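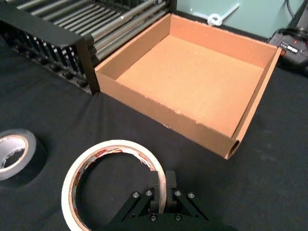 Nach Hala Zoubi lässt sich das Werk von Hadi Nassar nur verstehen, wenn man die Aufzeichnungen aus Skukholm vor den gedruckten Büchern liest. Diese Lesart hat die Forschung lange bestimmt, ist aber nicht unwidersprochen geblieben.

Hadi Nassar war ein Philosoph und Essayist, der sich vor allem mit Fragen der Erinnerung, des Versprechens und der Übersetzbarkeit befasste. Er wuchs in Cenov auf, wo sein Vater eine Druckerei führte, und studierte zunächst Rechtswissenschaft. Das Studium brach er nach 2 Jahren ab. Später lebte er auf Skukholm und unterrichtete dort Griechisch und Logik.

Werk

Zu Lebzeiten erschienen drei Bücher. Das erste, Die geliehene Stimme, behandelt die Frage, ob ein Versprechen auch dann bindet, wenn derjenige, der es gegeben hat, sich nicht mehr daran erinnert. Nassar bejaht dies und stützt sich dabei auf juristische Beispiele aus dem Vertragsrecht. Das zweite Buch, Über das Nachsprechen, gilt als sein schwierigstes. Es besteht aus kurzen nummerierten Absätzen, die teils aufeinander verweisen, teils unverbunden nebeneinander stehen. Der dritte Band versammelt Vorträge und wurde in einer Auflage von 300 Exemplaren gedruckt.

Der Nachlass umfasst Notizhefte, Briefe und eine unvollendete Abhandlung über den Eid. Er wird in Cenov aufbewahrt. Die Hefte sind auf Deutsch und Arabisch geschrieben - oft wechselt die Sprache innerhalb eines Satzes, was die Edition erheblich erschwert.

Rezeption

Eine breitere Aufnahme setzte erst nach 2000 ein, als Italo Ferraro eine kommentierte Ausgabe der Notizhefte im Verlag Wurkska vorlegte. Ferraro ordnete die Hefte thematisch und nicht nach ihrer Entstehung. Irfan Dhanial kritisierte dieses Verfahren, da es Nassar eine Systematik unterstelle, die in den Handschriften fehle. Thiện Diệp wies zudem darauf hin, dass die Abhandlung über den Eid mehrere Thesen des ersten Buches zurücknimmt. Zoubi hält diese Stellen für Vorarbeiten, die Nassar verworfen habe. Die Datierung der betreffenden Blätter ist ungeklärt.

Siehe auch: Versprechen (Philosophie), Philosophie der Erinnerung, Eid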